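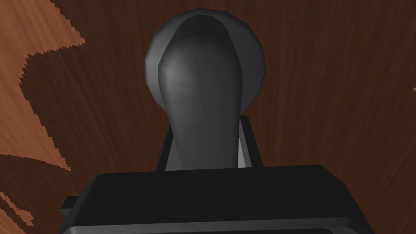 Uren Passage Knob Set, Dark Gray
Item 3423
Sold by the pair, with latch and screws
In stock

Most of what gets written about door knobs is written by people who want you to pay more for one. We sell them too, so take this page with the usual caution. We have tried to keep it to what we know from handling the things and from what comes back in the returns bin.

The Uren is a plain interior knob on a round plate. It turns in either direction, it has no lock, and it goes on closets, hallways and any room where you don't care who walks in. There is a version with a privacy button (see the options below) and no keyed version. If somebody offers you a keyed Uren, it's something else in a borrowed box.

What the maker claims

The carton says the Uren has a "lifetime finish." We asked whose lifetime and got a warranty sheet that covers the finish for the original buyer, indoors, cleaned with a soft cloth, and excludes "normal wear." Normal wear is what happens to a door knob. We would treat this as a decent coating with a hopeful name. Dark finishes show scratches from rings and keys sooner than satin ones do, whoever makes them.

The carton also says "ergonomic grip." It's a knob. People with sore hands or arthritis should look at levers, and no amount of shaping changes that. We carry the Dallari lever in the same gray for exactly this reason, and it costs less than you might expect given how much more metal there is in it.

"Installs in minutes" is fair if your door is already drilled and the old latch was a standard size. On an older door, set aside an afternoon.

Is it worth more than the cheap one?

Sometimes. The cheapest knobs on the market mostly fail at the spring, and you can tell when it happens: the knob droops a little after you let go and the latch stops coming all the way out. The Uren uses a heavier spring than the Mikard, our budget set. We have had fewer Urens come back with that complaint, though we have also sold fewer Urens, so don't make too much of it.

For a bedroom door that gets opened a few times a day, the Mikard will probably outlast your interest in it. For the door between the kitchen and the garage, spend the extra. We would not replace a working knob of any make just to get this one.

Weight gets talked about a lot. A heavy knob feels expensive in the hand, and manufacturers know it, which is why some of them put the weight where it does nothing useful. Check the latch first. If the bolt feels loose in its sleeve when you wiggle it, the rest of the set hardly matters.

Before you order

Measure the backset. This is the distance from the edge of the door to the center of the big hole, and it's the reason for more returns than every other cause put together. The Uren latch adjusts between the two common sizes. It does not adjust to anything in between, and bending it won't help.

Measure the door thickness as well. Old solid doors and some newer hollow ones fall outside the normal range. Longer screws are sold separately – yes, we think they should be in the box, and we have told the maker so.

Look at the hinges. If yours are bright brass, a dark gray knob will not make them disappear, and you may find yourself buying hinges, then a strike plate, then a door stop. Plenty of people mix finishes and are perfectly happy with it. Decide before you start.

Fitting notes

Take the old set off and keep the screws until the new one is on and working.
Fit the latch with the slanted side facing the way the door closes.
Put the outside knob through first, then line up the inside one.
Tighten both screws a bit at a time. Too tight and the knob will bind.
Leave the power driver in the drawer.

If the latch doesn't reach the strike, the door has probably sagged. A new knob won't cure that. Try snugging the top hinge screws.

Questions we get

Can it go on an outside door?
No. It doesn't lock, and the finish warranty is void outdoors.

Will it match my Mykhailiuk deadbolt?
Their "graphite" is browner than this. Side by side you'll notice. A room apart, you won't.

Is it child resistant?
No. Round knobs are harder for a toddler than levers, and toddlers learn.

The maker says it was tested to a very high number of turns. Do you believe that?
We believe a machine turned one that many times. It was mounted straight, on a bench, and never had a wet towel hung on it.

Do you offer a price break on volume?
Yes, at 100 sets and up. Landlords should know the Mikard gets a better break.

Options

Uren Passage, dark gray (this item)
Uren Privacy, dark gray
Uren Dummy, single, dark gray – for double closet doors, no moving parts
Spare latch
Long screw pack

The satin version was dropped in February. We have no date for its return and would not wait for one.

Returns

You have 30 days. We take back opened boxes as long as every part is there and the plate isn't scratched. Please count the screws. Sets that have been painted over can't come back, including sets painted over "only a little."

Shipping is flat rate for small orders. Orders of several cartons go by freight and need someone at the address to sign.

Page last updated 22 Mar 2021. Prices are shown at checkout and do not include sales tax.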